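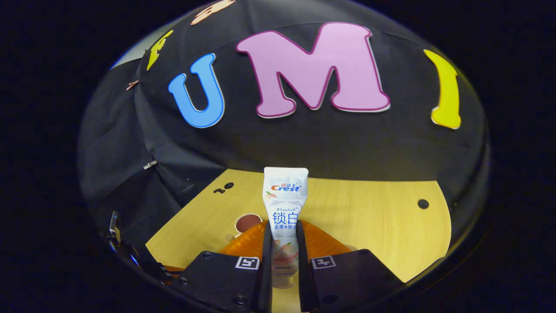 Okay, toothpaste thread, as promised to the three of you who asked, and apologies to everyone else who followed me for bread.

I'm 43 years old and I have been learning to read Chinese since February, very slowly, mostly at the kitchen table with a hot drink at my elbow. My textbook is fine. It's about a train station and a lost umbrella and I'm sure it gets exciting later. But the things I really remember are the words I found on stuff in my own house.

It started with soy sauce, moved on to noodles, and then I discovered the toiletries aisle at Soliman, the import grocery on the hill side of Anisley (if you know the old shoe store, it's two doors along from that). I went in for rice vinegar. I came out with rice vinegar and toothpaste and a comb.

So let's do toothpaste! The Crest one. The name across the top is 佳洁士, jiā jié shì, sitting over the regular red and blue logo in little red characters. It sounds a bit like "Crest" if you say it fast and are feeling generous. But look at what they picked to spell it with.

佳 is "fine, excellent." 洁 is "clean." 士 is an old word for a scholar or a gentleman, and you see it in 护士, nurse, and 博士, somebody with a doctorate. So I brush my teeth with the Excellent Clean Gentleman now, and I have told everybody at work about it, probably twice.

Next the big blue ones, 锁白. This is the part I love. 锁 is "lock" – the thing on your door, or the act of locking it. 白 is "white." Lock white. And the tube has "Whitelock" on it in small gray italics, so you get your answer key right there, printed above the question. My textbook could learn from this.

锁 was new to me and I wrote it out a whole page's worth. The left side is the metal radical, 钅, and once you know that one you'll spot it everywhere. 钱 money, 针 needle, 钟 clock, 铁 iron. I went around the house for a happy half hour looking for metal radicals and found one on a can opener package I'd been meaning to throw out.

白 I already had, from 白菜 (cabbage, literally white vegetable) and 白天 (daytime, the white part of the day). It's one of the first characters anyone learns and I still get a small thrill when it shows up somewhere that isn't a worksheet.

Then the line under that, in smaller blue: 去渍+防渍. I'm a big fan of anything with a plus sign in it because it means the two halves probably match, and these do. 渍 is "stain." 去 is "to go," and also "to get rid of." 防 is "to guard against." So you have remove stains, plus prevent stains.

I had only ever met 去 as "to go." 我去商店, I'm going to the store, that kind of thing. I stood at the bathroom sink thinking "go stain? stain goes?" and I suppose in a way that's right, the stain goes. I wrote it on the mirror in dry erase marker and it's still there.

渍 has the three little water drops on the left, 氵, the same as in 河 river and 海 sea and 洗 wash. And 洁 from the brand name has them too! Stain and clean, both with water on the left. I thought about that for an entire commute.

防 is a useful one to keep. 防水 is waterproof, 防晒 is sun protection, and 防火 is fireproofing. If you own any outdoor gear at all, go and look at the tags. I had two jackets with 防水 on them and I'd been walking around in those for years.

There's a little peach-colored fruit printed up next to the logo too, and a pale peach and pink band further down. The word for peach is 桃, táo, in case you'd like an extra one for free. Tree radical on the left, 木. Very sensible, it grows on a tree.

A few of you asked how I keep track of all this. I have a stack of 200 index cards that cost me 79 cents at a yard sale, the best money I've ever spent. One word per card, with where I found it written on the back. Not the definition first, the place first. "Toothpaste, big blue letters." The meaning comes along by itself after that.

I did try an app. A friend recommended Hendusex, which has a very cheerful owl-free interface and a streak counter, and it was perfectly nice, but it wanted me to learn 1,915 words in an order somebody else had chosen, and I kept wandering off to go read the back of the rice bag.

If you want to try it yourself, a few thoughts. Pick something you handle every day. Pick something with big print, since my eyes are not what they were and the ingredients list is no place for a beginner. And pick something where you already sort of know what it must say, so you're only ever half guessing.

Say it out loud, too. Suǒ bái. Qù zì, fáng zì. I say it while the toothpaste is going on the brush, which I am told is a strange thing to hear through a door at six in the morning.

Several of you want me to do snacks next and I'm very willing. Dosa, the lunch counter across from Soliman, has started stocking those little preserved plum candies by the register, and there's a character on the wrapper I can't find anywhere. Might be a fancy font. I'll bring my cards.

Oh, and somebody asked about tones in 渍 – fourth tone, zì, same sound as 字, the word for "character." So there you are, you can practice both at once.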